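Most towns would be better off with fewer public meetings and longer library hours. I have believed this since I served on the Bustinley parks board, and a budget vote in March brought it back to mind.

The vote was to close the Gaber Street branch on Friday evenings and all day Sunday. The savings came to the pay of 2 part-time staff. At the same session the council approved money for a new round of listening sessions, where residents would be asked what they want from the town. I went to the last round. What people wanted, mostly, was for things to be open when they got off work.

A library is one of the few places where you can sit down without buying something. Everyone says this, and it is usually said in a soft voice, as if it were a nice thought. I mean it as a practical matter. If you live in an apartment with three other people and you need to fill out a form for a new job, you need a table, a light and an hour of quiet. The coffee shop wants five dollars and plays music. The kitchen at home has somebody cooking in it. At seven in the evening the branch was the answer, and now on Fridays it isn't.

The case for the cut was that evening visits were low. The report gave the average Friday count as 82, against 377 on a Saturday. I don't doubt the numbers. I doubt what was done with them. A Saturday visit is often a family picking up picture books, in and out in ten minutes. The Friday people stayed. Modupe Ibrahim, who ran the desk there for years, told the council that many of her regulars came in at five and left when the lights went down. A door counter records each of them once, the same as a man who steps in to get out of the rain.

We measure libraries like stores because store numbers are easy to get. The town pays Vedex for the counting system and a yearly report, and the report has a lot of charts in it. None of them shows how long anyone stayed or what they were doing. You could find that out by asking the staff, who would tell you for free.

I'll grant the other side some ground. Staffing an evening is hard. People with children don't want the shift, and the two who had it were tired. The heating at Gaber Street is old and the building costs more to run after dark. Taxes in Bustinley are not low, and plenty of the people paying them never go in. A council has to cut somewhere, and whatever it cuts, somebody like me will write a piece about it.

But hours are the whole product. A town can own 100 thousand books and a good roof, and between closing time and opening time it owns a warehouse. The Garetti wing was added with a large gift and a ribbon cutting, and I was glad to see it built. It has been dark on more evenings than it has been lit. Nobody gives a large gift to pay for Sunday afternoons, and no one puts a plaque on a schedule.

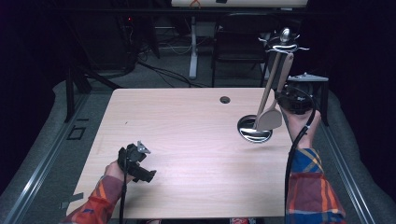
Would I trade the new wing for the old hours? I would, and I think most of the Friday regulars would too, since they got along fine in the old reading room.

The fix I'd like is a dull one. Put minimum hours into the town code, the way we do with trash pickup. Trash gets collected in good years and bad ones because people would be at the town hall door if it didn't. Set a floor of three evenings and one weekend afternoon that moves only by a separate vote — one with its own notice and its own line on the agenda. The Gaber Street cut went through on page four of a consent list. I have read those lists for years and I nearly missed it.

If the council still wants to close on Fridays after that, fine. They should have to say so out loud, at a time when people who work days can come and hear it.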